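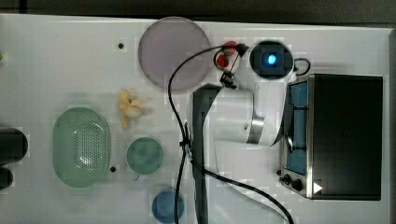
How many examples does an arm need before it can put food on a plate by itself? Fewer than we feared, provided the examples differ from one another in the right ways.

July
Genivaldo Miranda and Anderson Quintana

3.2 Gathering the kitchen examples

We recorded 1,219 examples for the Hekar set, all by hand-guided control, with 2 operators taking turns at the same table. Each example is one short task given as a plain sentence, such as "put the strawberry on the plate" or "move the banana to the colander." The operator reads the sentence aloud, starts the recording, and steers the arm until the task is done or clearly lost. Lost attempts stay in the set with their own label, and they became one of our favorite parts of it!

Figure 3 shows the gripper holding the strawberry beside the large plate, with the toaster oven to the right of the arm and the banana, colander and two bowls over on the left. Small soft-looking items like this one taught us the most about grip. Our first operators closed the fingers all the way every time, and the model trained on those recordings (we called it Cordeiro) happily copied them. After we asked for gentler closing, the next batch of 500 examples gave a model that slowed down before contact, a habit we had never written into the instructions.

Between examples the operator moves at least two items to new spots. We tried drawing the positions from a random list, and it worked, but it was slow and the operators found it dull. Letting them choose freely was faster, though they drifted toward tidy layouts with plenty of space between things. The Feralbridge recording tool now shows a heat map of where each item has been so far, and operators love filling in the pale patches.

The wrist camera earned its place early. Views from it are stored with the view from above at matching times, and Section 4 reports results with and without it.

Figure 3. Hekar table during a strawberry example, seen from above.

Related items
Clustilthorpe: a shared format for hand-guided recordings
Learning from lost attempts
Heat maps for operators, a short guide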